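Fingertip alignment on the wrist-camera gripper
17th April

Swapped both fingers on the bench gripper this morning and went through the alignment again from scratch. Notes are mostly for me and Soo-ah Yook, who has the second arm in Kavedville.

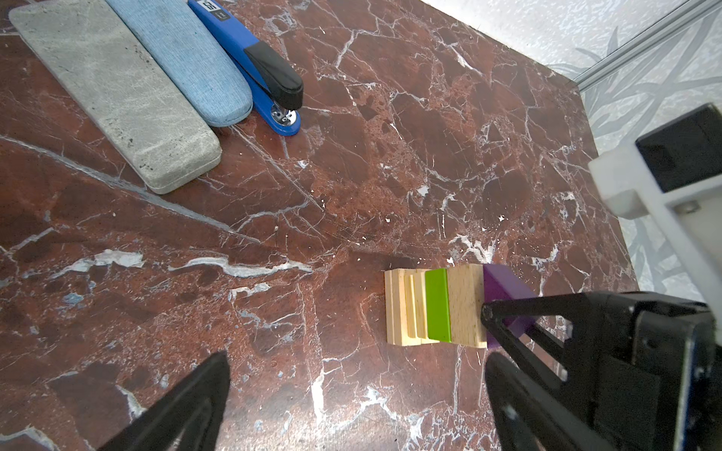
Wrist camera view, fingertip against the purple block.

The old fingers had done 2457 cycles by the log. The pivot near the tip had developed play, enough that contact on a flat face no longer repeated. Man-sik Kong suggested shimming it. I tried that in September and it lasted 101 cycles, so new fingers it was.

Procedure, more or less:

Power off at the controller, jaws open. Undo the finger screws a quarter turn at a time, alternating sides. Clean the seats with a dry cloth. Fit the new pair finger-tight, close the jaws by hand until the tips meet, then torque.

Re-zero the jaw opening in software. The old offset was 25 counts out with the new pair – do not carry it over.

For the contact check I use wooden toy blocks on the marble tabletop. The colours are easy to pick out in the wrist view and the edges are square enough. Approach slowly, touch one side face, back off, repeat. Log the encoder value each time.

The new offset is 625, saved to the config on both machines. Soo-ah should still measure hers before trusting it. The cable clip on the wrist also needs replacing, probably next week.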